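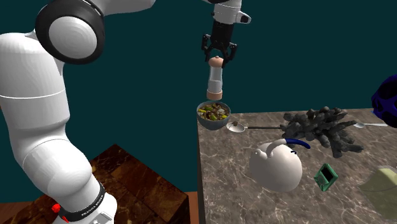

Film Distribution and Exhibition
Handout 6: Rental terms and the holdover clause
Instructor: Neema Simiyu
Mar 11, 2019

Read this before the second half of the unit. The terms defined in Handout 5 (print, booking, house allowance) are used without further explanation.

1. Gross and rental

Box office gross is the total paid by ticket buyers, after any sales or admission tax is removed. Film rental is the part of the gross that the exhibitor pays to the distributor. Concession income is not part of the gross and is never shared under a standard booking.

Two methods of figuring rental are covered in this course.

Flat percentage. The distributor takes the same share every week of the run.

Sliding scale. The share depends on the weekly gross. The contract lists a set of gross levels and a percentage for each. Check whether the higher percentage applies to the whole week's gross or only to the part above the level. Contracts differ on this point and the wording is often short.

2. Worked case

The distributor Farkono books the feature Gutidix into the Nyaga, a single-screen house with 300 seats. The rental is a flat 40 percent. The run is 3 weeks.

In the last week the house sells 1,000 tickets at $10 each.

Gross: $10,000
Rental at 40 percent: $4,000
Left to the exhibitor before expenses: $6,000

The seat count does not enter into the rental. It does matter for the holdover test in section 3, where the level is usually set with the size of the house in mind.
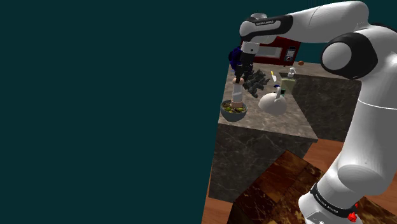 3. The holdover clause

A holdover clause requires the exhibitor to keep a film for another week if the gross reaches a stated level. The level is called the holdover figure. In most bookings it is tested on the weekend gross (Friday through Sunday), and the exhibitor must be told by Monday whether the film stays.

A clause should state:

- the days that count toward the figure
- whether previews are included
- the rental percentage for the added week
- whether the exhibitor may split the screen with another title

If the last item is missing, assume a full screen is owed. The Kavano booking in the reading packet leaves it out, and the dispute over matinees follows from that.

4. For next class

Rework section 2 with a sliding scale of your own. Show the rental both ways described in section 1. Bring the July booking sheet from the packet.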